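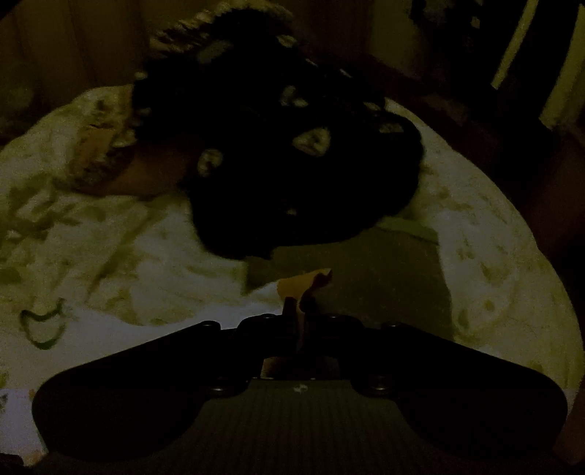
I finally made it over to the bedding swap in Pestwood, and I'm so glad I did! It ran from 9 in the morning until the tea gave out, and by the time I got there the hall on Duvier Street had already taken in 319 pieces. Duvets, blankets, pillowcases, cushions, you name it. You bring what you don't use anymore, you get a ticket for each thing, and you go home with somebody else's (I brought 6 and came back with 5, so my closet is winning for once).

The part I liked best was the spare bedroom corner, where the beds are made up with the swapped stuff so you can see how it looks before you hand over your tickets. I've bought so many duvet covers that looked sweet folded up and awful spread out! I went straight for the pale one with the little leaves, or maybe they're birds, I still can't decide. 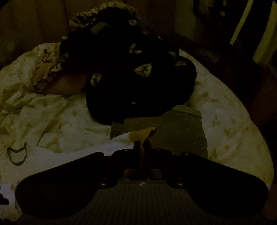 The cream-white duvet with the olive-yellow print, gray cloth in the middle.

Somebody has drawn on it in green, near one corner, a loopy sort of cup shape. I asked about stains and marks at the desk and they told me some 15 covers had come in with pen on them, and those go for half a ticket. Half a ticket! I'd have paid full.

The Szénási laundry on the corner washes whatever is left over, and the Motis bus stops right outside if you're hauling a lot. The next swap is in September, same hall, and they're short on single sheets and anything for a crib. Bring a big bag, the ones at the door went fast.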